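Contact center ops board > Platforms and routing
Thread: Deduplicating contact records across voice and chat

kmollel
Joined April 2022

We run Zenier for voice and Plilex for chat. Each keeps its own customer table. Management wants one contact history per customer before the utility accounts move over in August. I exported a test set from both systems: 614 records from Zenier and 598 from Plilex, same client, same date range. After matching on phone number, 500 pairs line up cleanly. The rest are a mix of missing numbers, shared household numbers, and numbers stored with a country code on one side only.

My plan is to normalize the numbers, match again, then fall back to email, then to service address. Does anyone have a reason not to do it in that order?
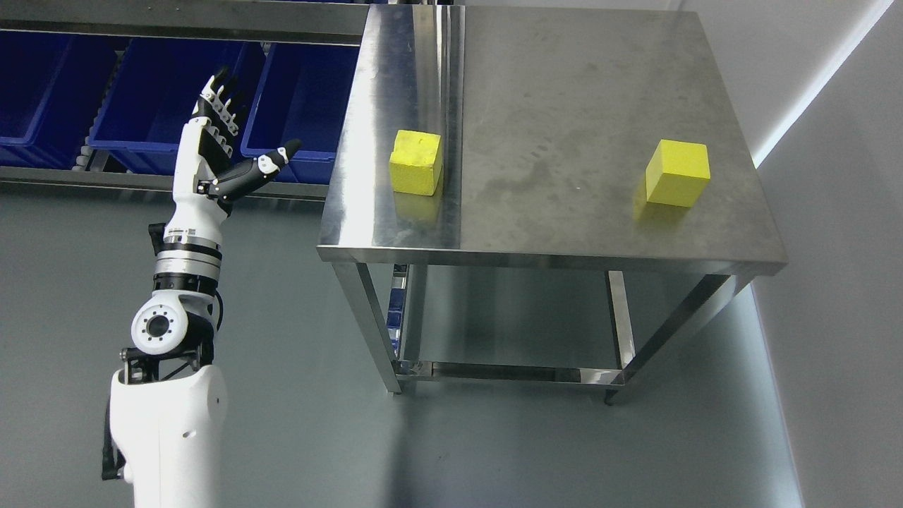 The export is plain CSV, UTF-8, one row per contact. Neither system exposes its internal merge history, so if an agent merged two records by hand last year I only see the survivor.

Kheri Mollel

tarn_ridge

Don't use service address as a match key for utility customers. Tenants move and the address stays with the meter. You will attach the old tenant's complaints to the new tenant, and an agent will read them out on a call. Use the account number plus last name. If the account number is absent in chat, make the chat form ask for it.

dialplan_dee

Agree on address, disagree on last name. Last names get typed by agents under handle-time pressure and the error rate is high. Account number plus date of service start has worked better for us, and both come from billing, so no one types them.

kmollel

Account number is present in Zenier for every record. In Plilex it is a free text field and optional. Some customers put the meter number there. Some put a phone number. Service start date is not in either system. I would have to pull it from billing through Dogbe, and that connector is read-only on a nightly schedule.

dialplan_dee

Nightly is fine for a merge job. You only need the date at match time. Run the merge after the Dogbe sync finishes and trigger it from the sync's completion event. If you use a fixed clock time, the first slow sync will give you a merge against yesterday's table and no error message.
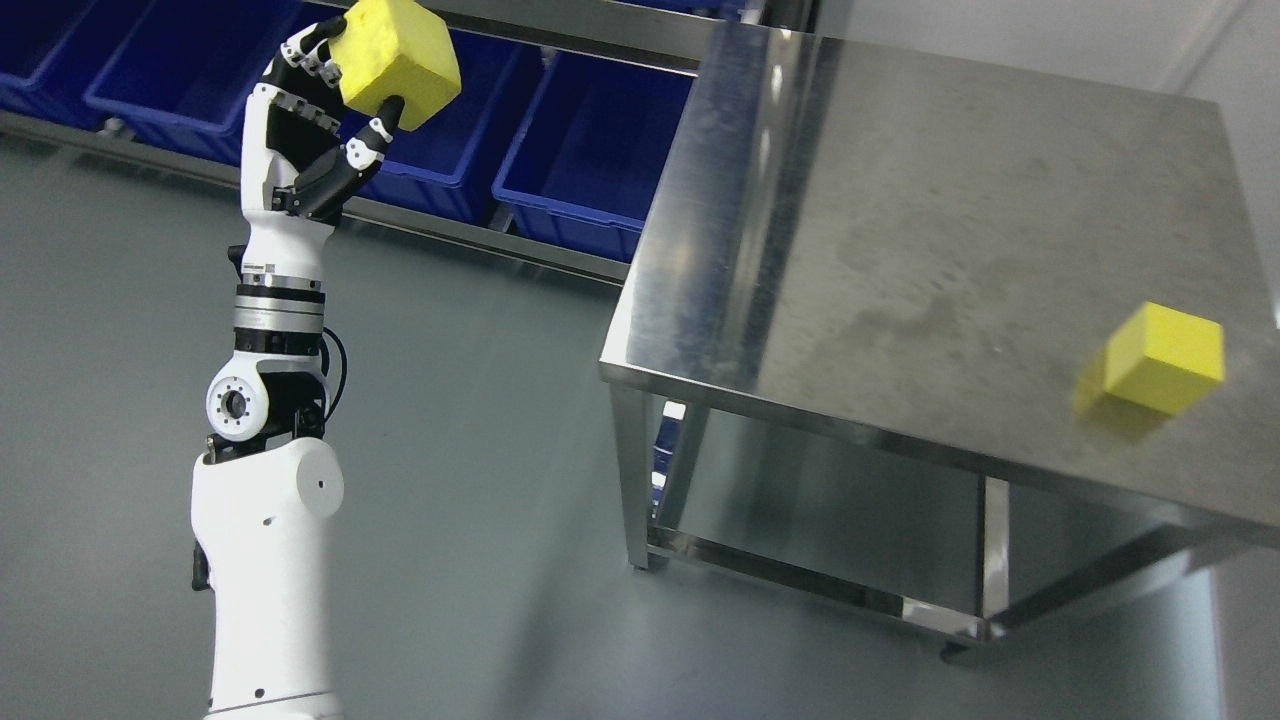 For the free text field, write a pattern check per ID type. Account numbers normally have a fixed length or a check digit. Anything that fails the pattern goes into a review queue and gets no automatic match.

oldqueue

I'd question the whole merge. Why write anything back? Build a link table: one internal ID, a row for each source record that points to it, and a confidence value. The source systems stay as they are. If a match is wrong you delete one row. With a physical merge you are restoring from backup, and on Plilex that means a support ticket.

tarn_ridge

A link table means the agent desktop has to query it on every contact. What's the added time on screen pop? Ours went from acceptable to not acceptable when we tried it, and we backed it out.

oldqueue

Index it and cache on the phone number at IVR entry. The lookup happens while the caller is still in the menu. We see no difference at the desktop. If yours was slow I would look at whether the desktop was calling it once or once per widget. Ours did the second by default.

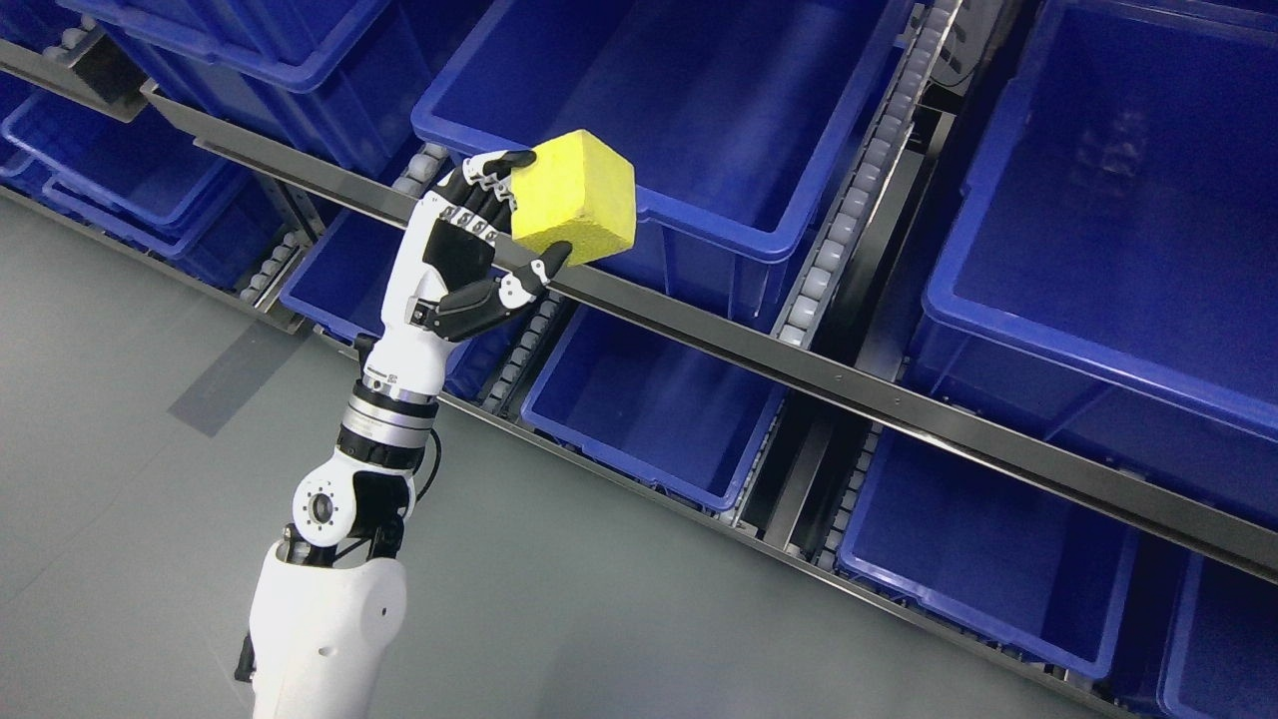
You also want the confidence value visible to supervisors. Show agents only links above your threshold. Below it, the agent sees a single-channel history, the same as today.

tarn_ridge

Once per widget is possible. I would have to check the logs and that project is closed. I still think a link table moves the problem to whoever maintains it.

switchhook

Has anyone put Muren in front of this? It claims to resolve identities across channels and takes CSV.

dialplan_dee

Trialed it. Matching was decent, reporting was thin. It gave a yes or no per pair and would not export which rule fired. Our compliance group rejected it for that reason. May have changed.

kmollel

Update. I normalized the phone numbers and dropped the address step. I built the link table on a test instance as oldqueue described. Matching on account number with the pattern check left 11 Plilex entries in the review queue for format problems. Most are meter numbers, and billing can translate those.

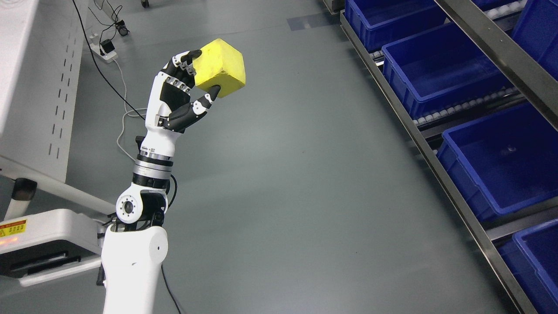 Shared household numbers are still open. Two adults on one landline with separate accounts resolve to whichever record was touched last. For now I have the phone match flagged as insufficient when more than one account number is attached, and the IVR prompts for the account.

oldqueue

That's the right default. Keep the prompt short and accept the last four digits of the account number. With the phone number already known, four digits will separate two accounts in nearly every case.

dialplan_dee

Check with billing first that the last four aren't a location suffix. On our system they were, and both accounts in the house ended the same way.

kmollel

Asked. They are sequential here. I'll use the last four and log the collisions.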